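2021-09-12
Joaquín Tapia

Locker day. I've been putting this off since February and I finally ran out of other things to do while the glue on the Mohammadi jig sets up, so here are my notes on the gray cabinet by the brick column, mostly for me but also for whoever gets stuck with it next.

First thing, the keys. I went over the top row with the key box in one hand and a coffee in the other, and the good news is that all three big upper doors have a key in the lock right now. The bad news is that this means anyone can walk off with one, and that's how we lost the Flivdale set (still missing, still annoyed). So the plan is a spare for each, tagged, in the drawer under the drill press, and the originals go to whoever signs for the locker. I'd like paper tags, the kind with string. The plastic ones crack and then you have a bowl of keys and a bowl of tags and no way to marry them up again.

The numbering is a mess too. The key in the upper middle lock is stamped 1,497, which I suppose made sense to the factory in Drirnano, but it's no help at all when you're standing there trying to find your gloves. I'm going to ignore the stamped numbers and go by position. Upper left, upper middle, upper right, then the same for the lower ones. Simple enough that I can say it over the phone.

Now the doors. Because the cabinet follows the curve of the column, no two of the top ones are the same, and you really can't plan storage as if they were. Upper left is narrow and sits at a steep angle, so long flat stuff goes in badly and comes out worse. I tried the big steel rule in there and had to wiggle it out past the handle side – took some skin off a knuckle, my own fault. That one gets small things from now on: tape, marking pens, the box of clamps nobody likes. Upper middle is nice and wide and tall, with vent slots down low, so that's where I want aprons and anything that comes back sweaty. Upper right is the roomy one. It's getting the Hustedora sander in its case plus the hoses, if I can get them to coil small enough. They fought me today and I quit.

Vents: blew them out with the shop vac on reverse (outside would've been smarter, I know). The fluff that came out of the left door was impressive! Wiped the slots with a damp rag afterward and then a dry one. Don't use the stiff brush on them. I did one stroke with it on the inside of a door and it left a dull streak in the paint that I've been rubbing at ever since.

Handles next. I checked the pull handles for wobble and put a screwdriver on the ones I could reach from inside. The upper right took half a turn and feels fine now. Upper middle was tight already. The upper left had one screw that just spins, so it needs either a longer screw or a dab of thread lock, and I haven't decided. We have a box of 1,000 of the little machine screws from the shelving job and I'd bet good money that not a single one is the right length. Will look anyway.

A drop of graphite in each lock, worked the key back and forth 10 times, wiped the face of the lock. Please, no oil in there. Somebody oiled the old cabinet and by summer the locks were full of gray paste and we were opening doors with a butter knife.

One thing I did like, looking at it properly for once: the right side runs right up to the brick, so there's no gap there for pencils and washers to disappear into. The left I want to look at again with a flashlight.

Still to do:
- find or buy string tags
- screw for upper left handle
- spare keys cut, ask if the place by the hardware store is still doing them
- lower doors, inside only (I didn't get to them at all)
- felt pads for the shelves, the sander case scrapes
- label tape, black on white, the wide one

On cost: I've got the quote for a brand new straight cabinet pinned over the bench, and it came out at 2,000 with delivery. It wouldn't sit on the curve, either, so we'd lose the whole corner behind it to dust. For now I'm sticking with tags, graphite and one screw.

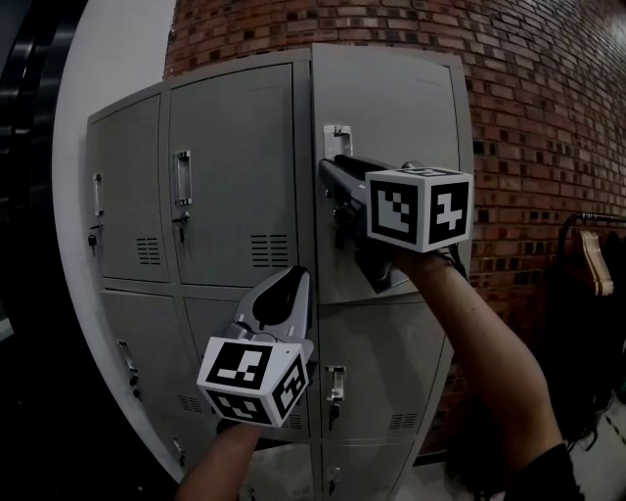 4 min read

Upper right is the one to start with if you're loading things in, and remember to turn the key back before you pull it out.

Recent entries
Mohammadi jig, second glue-up
Where the Flivdale keys were last seen
Sander hoses: coiling, again
Sorting the machine screws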